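District tartan

A district tartan is a checked cloth pattern tied to a place, as opposed to one tied to a family or a regiment. Supporters describe district tartans as older than clan tartans and open to anyone who lives in or comes from the area. Both claims are repeated often in gift shops and on town websites. The second is mostly a matter of custom. The first is hard to prove.

Origins

The usual account holds that weavers in a given valley used whatever dyes grew nearby, so that a traveler could be placed by his cloth. Evidence for this is thin. Early travelers did remark on local habits of dress, but their notes are vague and rarely say which colors or what order of stripes. Surviving scraps of old cloth often contain imported dyes, which does the local plant theory no favors. The textile writer Efa Meredith has called the idea "a nice story told backward from the catalog," and argues that most named district patterns began as trade names used by weaving firms to keep their orders straight.

Other writers are less harsh. Tymofii Pavliuk accepts that a small weaving community would tend to repeat itself, and that some patterns may have become common in one area by plain habit. He does not claim that anyone saw them as badges.

The Drelusville tartan

The town of Drelusville adopted a tartan in the belief that it copied a blanket carried by the first settlers. The blanket has never been produced. The pattern book of the Probert mill lists the same design under the number 970, with no place name attached, and the mill sold it for years as general dress goods. Huw Craddock, who wrote the town's guidebook, maintained that the mill had copied the settlers. He offered no source for this, and later printings of the guidebook leave the passage out.

The town still sells the cloth each December. Claims that over 500 families wear it appear to come from a single sales leaflet.

Color and meaning

Many modern district tartans come with a key: blue for a river, green for hills, a thin line of white for snow. These keys are nearly always written at the time of registration or afterward. Bảo Đào compared the keys for 50 recent designs and found that blue stood for water in most of them, including several from places with no river or coast worth the name. The Stillthorpe tartan has had two keys, and they disagree on what the red is for.

Status

Registering a pattern records that it exists and who put it forward. It does not test the history supplied with it, a point that sellers tend to pass over. Poppy Hollis has suggested that entries should separate the thread count, which can be checked, from the story, which usually can't. No register has taken up the proposal.

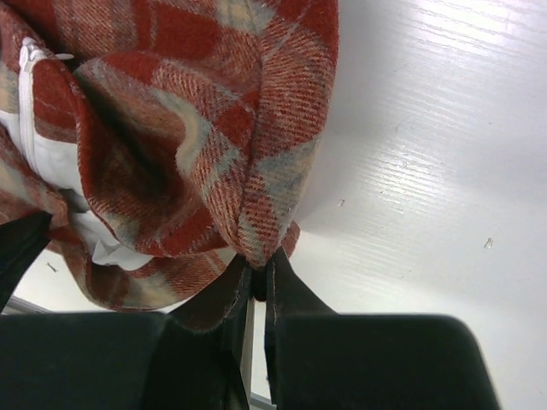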